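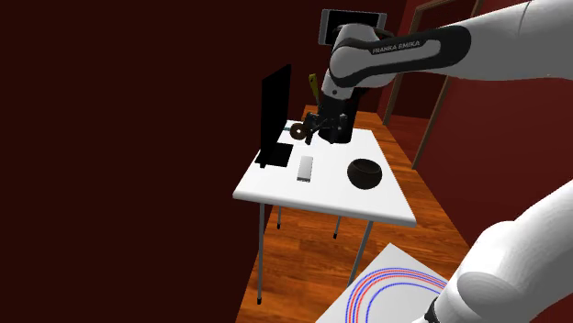
Small white table, arm reaching down from the right.

I moved my desk out of the spare bedroom in December and put it on the landing. The spare room faces north and I never warmed up in there, even with the heater on. The landing gets sun until lunch.

The space is 61 inches wide between the banister and the linen closet. My old desk was too long by a hand, so I sold it to a man from Mapplebeck and bought a plain table at the Cimetano outlet for 40 dollars. It has no drawers. I thought I would miss them, but most of what I kept in them was dead pens and manuals for things I no longer own.

Noise was the main worry. The stairs carry sound from the kitchen, and the washer is right below. I run laundry after work now. The dishwasher I can live with.

Light in the late afternoon is still a problem. I tried a clamp lamp on the banister and it sagged every time someone came up the stairs. A floor lamp in the corner works better, though I have to step over the cord to get to the closet. I may run it along the baseboard.

Storage went to 2 boxes under the table, one for bills and one for everything else. The everything else box is full. I went through it this morning and found a warranty card for a kettle and the bus timetable for Bratudside from before they changed the route.

I still need a better chair. The one I have came from the dining set and my back knows it by three o'clock.

Posted 13th June

758 shares | 3 comments

deskbound_m: We did the same with our landing. Get a cord cover from the hardware store, they're cheap and you paint them to match.

Paperclip: How do you manage calls with no door?

tallgrass: Same dining chair problem here. A wedge cushion helped some.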